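Skirellow Robotics Support
Ticket 652: Wrist camera picture nearly black during open day demo
Status: Resolved
Opened by: Ebere Akinola
Assigned to: Tanko Ogunleye
Site: Carnport, training hall
Opened: August 2026

Original request

Hello Tanko, and thank you again for being so patient with us on the phone last time. I hope this finds you well.

We had our open day here at Carnport and I want to tell you first that it went nicely on the whole, with lots of families and a whole class from the technical college, and people were lovely about everything. The sorting demo was the big draw. We run it on the Gretari arm by the windows, and we put the wrist camera up on the large screen so visitors can see what the arm sees while it reaches into the bin (they love that part, the little ones especially).

The trouble came in the afternoon run. Uchenna Tijani was doing the talking and I was at the desk. The arm homed fine and started its cycle, and then the big screen went dark. I thought the projector had gone, but the menu bar was still there along the top, nice and bright, so it was only the camera window. The arm stopped by itself at step 41 with "no target found" and Uchenna, bless him, went straight into a talk about emergency stops until I could get the slides up.

I saved one picture from the viewer before I touched anything, as you taught us to.

Things I have tried so far, in order:

1. Closed the viewer and opened it again. Same.

2. Unplugged the camera cable at the arm end and pushed it back in until it clicked. Same.

3. Saved the picture and added it to the ticket. It's mostly black with tiny pale specks all over, a soft grayish band low on the left, and a bit of bluish haze at the right edge. I can't make out the bin or the gripper in it at all.

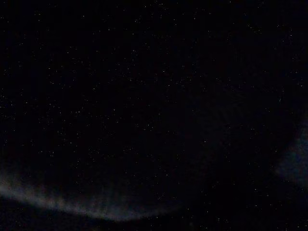
4. Restarted the controller. The arm came back, the picture did not.

We have a second group visiting soon, so any help is very welcome. Please say hello to Oluwatosin for me.

Warmly,
Ebere

Reply from Tanko Ogunleye

Hi Ebere,

So glad the day went well, and well done saving the picture first! It helps me a lot. The specks look to me like sensor noise, the sort you get when a camera has very little light and the gain is turned up. The pale band and the haze suggest some light is reaching it, so I'm not ready to blame the cable or the camera itself. I can't tell from one picture what the light is coming from, so let's go at it from the settings side.

Could you open Camera, then Exposure, and tell me the three values you see there? Please also look at whether the ring light is switched on in the Outputs page. Don't change anything yet, just read them to me.

Tanko

Reply from Ebere Akinola

Hello Tanko,

Exposure mode says Manual. Exposure time says 182. Gain says Max. The ring light is Off in Outputs, and when I went and looked at the arm it was off there too.

I asked around, and Ebuka Ogunleye remembers setting the exposure to Manual in the morning, when the sun was on the bin and the picture was washed out. He also turned the ring light off, and then we drew the blinds after lunch for the slides. He feels terrible and has brought in a cake, so I'm inclined to let it go.

Ebere

Reply from Tanko Ogunleye

Hi Ebere,

Please tell Ebuka there's no harm done, and that I would have turned the light off too with the sun on it. Try this with the blinds drawn, the way you had them:

1. Outputs page, ring light to On.
2. Exposure mode to Auto. Wait for the picture to settle.
3. Set the gain limit to 400.
4. Save as a new profile. "Blinds drawn" would do nicely.
5. Run the demo once at slow speed with the bin filled.

If it's still dark after step 2, stop there and send me a fresh picture.

Tanko

Reply from Ebere Akinola

Done, and we have a picture again! It came back as soon as the ring light went on, a little too bright at first, and then it settled. Uchenna ran the full sort at slow speed and then at normal speed and it got through step 41 both times. I've saved the profile and taped a note to the desk about choosing it whenever the blinds are down.

One small thing for whenever you have time: could the viewer show a warning when the mode is on Manual?

Internal note, Oluwatosin Ogundipe

Viewer warning logged as a feature request. Closing the ticket with the customer's agreement. Carnport to reopen if the picture goes dark with the new profile loaded.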